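Dish Soap Dilution and Rinse Water Use in Shared Student Kitchens

Project report, Household Resources course
Group members: Fadime Kaplan, Tuncak Akgül (measurements), Zerrin Aksoy (text and tables)
July 2023

1. Background

The three kitchens in the Destmont residence are used by students who buy their own detergent and wash their own dishes. Water is metered per floor and not per kitchen. The residence office asked for an estimate of how much of the kitchen consumption goes to rinsing, and whether a weaker soap solution would reduce it. Hand dishwashing was the only activity studied. The floor cleaning and laundry supplies are stored separately and were left out.

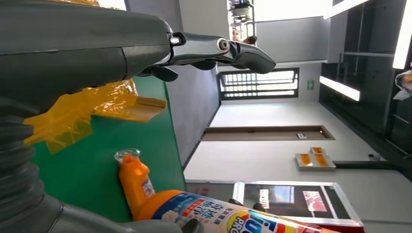
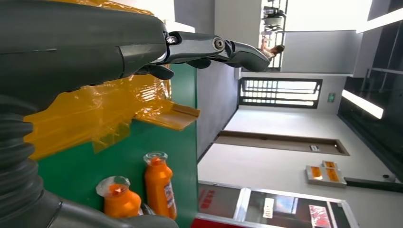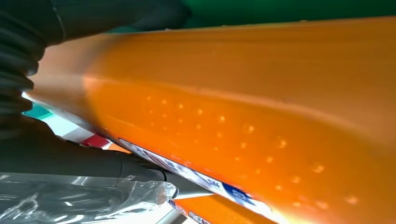
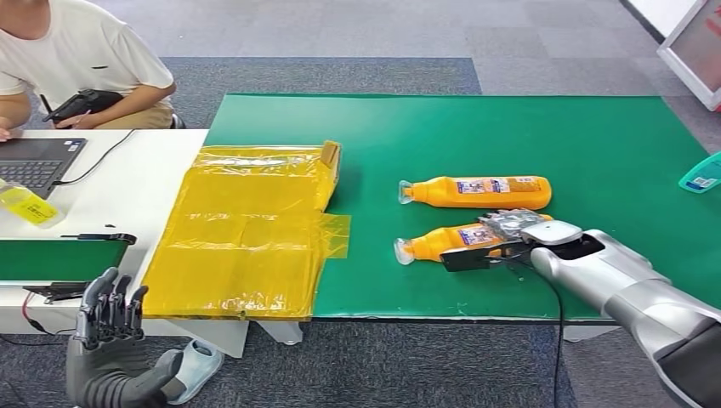 On the choice of topic, Müzeyyen Dağdelen remarked at the proposal stage that rinse water depends more on the habits of the person at the sink than on the soap, and that a study which varied only the soap would find very little. She asked that the tap be treated as a variable in its own right. The plan was changed accordingly, and each dilution was tested both under a running tap and in a filled basin.

2. Materials

One detergent, bought as Susuvex concentrate, was used throughout. It was applied undiluted and in two dilutions, one part to three and one part to nine, prepared with cold tap water in a 1000 ml measuring jug. The solutions were mixed on the morning of use and discarded in the evening. A solution kept overnight in June had separated slightly and was not used for any measurement reported below.

The dishes were plain white dinner plates from the residence stock. The soil was a paste of cooked rice, sunflower oil and tomato puree, spread with a spatula and left to dry for one hour. Paste was weighed onto each plate on the kitchen scale. The scale drifted during the first session, and the plates from that session were washed again with fresh paste.

3. Procedure

Plates were washed in batches of ten. For the running tap, the mixer was set to a marked position and the outflow was collected in a bucket under the drain, which had been disconnected from the trap for this purpose. For the basin method, the basin was filled to a line and refilled when foam remained on the plate after dipping. All water was weighed and converted to volume without a temperature correction.

A plate was accepted as rinsed when no foam was visible and a finger drawn across the center met resistance. This criterion is subjective. To limit its influence, the same person judged all plates within a batch and was not told which dilution had been used. The undiluted soap could be recognized by its smell, so the blinding was incomplete.

4. Results

Total water collected over all batches was 2540 liters. The running tap accounted for the larger share at every dilution. Within the running tap batches, the undiluted soap required the most rinse water and the weakest solution the least, but the weakest solution also left oil on several plates, and these had to be washed a second time. When the second wash is counted, the advantage over the middle dilution disappears.

In the basin batches the differences between dilutions were small and within the spread of repeated batches. The number of refills was the main source of variation. One batch was excluded after the basin plug leaked.

5. Discussion

The results agree with the remark reported in Section 1. The change from running tap to basin had a larger effect than any change in soap strength. The middle dilution is the most practical of those tested, as it reduced rinsing without requiring repeat washing.

Three limits should be noted. Only one type of soil was used. Cutlery and pans, which take up much of the real washing load, were not included. The tap position was fixed, whereas residents adjust it continually, and the volumes should not be read as typical consumption.

6. Recommendations

Each kitchen should be supplied with a basin that fits the sink and a labeled dispenser holding the middle dilution. The dispenser should be refilled weekly. A sub-meter on one kitchen would allow the effect to be checked over a full semester, and Hélder Neves has been sent the plumbing sketch for a price.

Appendix A contains the batch sheets. Appendix B contains the scale check.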